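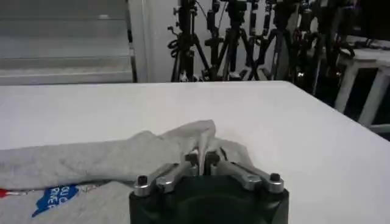 I am responsible for the linen inventory of a residential hall with 200 beds, and I would like guidance on the care of printed cotton articles. Our present instructions call for a warm wash and high heat in the dryer. Several residents have reported stiff or peeling prints. The gray cloth with the blue printed patch is typical of the kind of article I mean. May such items be washed together with plain towels, and is ironing permitted?

Sarita Negi
Aug 19, 2020

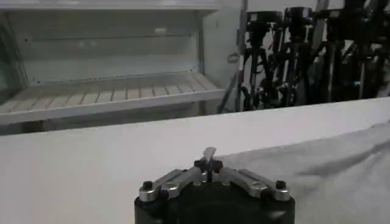 Please also state whether fabric softener is acceptable. Our supplier, Paltis, did not include care labels with the April delivery.

Valter Abreu
Printed articles should be turned inside out and washed in cold water, separately from towels. Towels shed lint and rub against the print. Dry on low heat or on a line. Ironing is permitted on the reverse side only, at a low setting and without steam. Softener should be omitted. In the absence of a label, the supplier should be asked for written instructions before the next order is placed.

Rimantas Lūse
We wash everything together at our facility and have received 3 complaints. Cold water is sufficient.

Tarun Yadav
I agree with Mr. Abreu, except that softener in small amounts has caused us no difficulty.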